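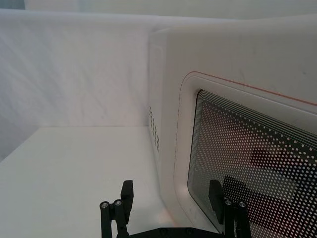 Okay, hi everyone. I want to talk about breaks on the night shift, and what happens to nurses who don't take them. When I started on the ward at Teden I thought skipping dinner made me a good nurse. I'd put my soup in the break room, get called to a bed, and find it again at 4 a.m. with a skin on it. So when I say "the microwave" tonight, picture a big white one like this, few scuffs on top, and me standing in front of it starving and too wired to eat. (Pause here, people usually laugh.)
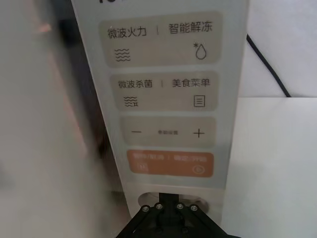 Anyway, the soup is where Halyna Demchenko comes in. She was my charge nurse, and one night she took my phone out of my hand, gave it to Dima and said "go sit." I argued. She didn't budge! I sat for half an hour and cried for most of it - I'd lost a patient two shifts before and hadn't stopped moving long enough to notice.

**Next bit: the break log.** Go slow, it's the only part with numbers.

After that winter, Halyna and Houda Abou Zeid started writing down every break we were owed and every break we got. Over 3 months we were owed 1,076. We took 822. Let people do the subtraction themselves, then say that most of the missing ones came after a death or a code, exactly when you'd want somebody to go sit down.

What we changed:

- a break buddy, named at handoff, who holds your phone and your patients
- after a death, the buddy comes and gets you, you don't have to ask
- whoever is in charge takes a break too, where people can see it

The first one was hard. I hate handing over my patients, and Samira Majali (my buddy, sitting at the back, wave to her) had to come find me six times in December before I went on my own.

If there's time, tell the Margaux story - the crackers, the supply closet. If not, skip to questions. Somebody will ask about short staffing. Say yes, some nights we still miss them, and we write those down too.

Sign-up sheet for the buddy training is by the door.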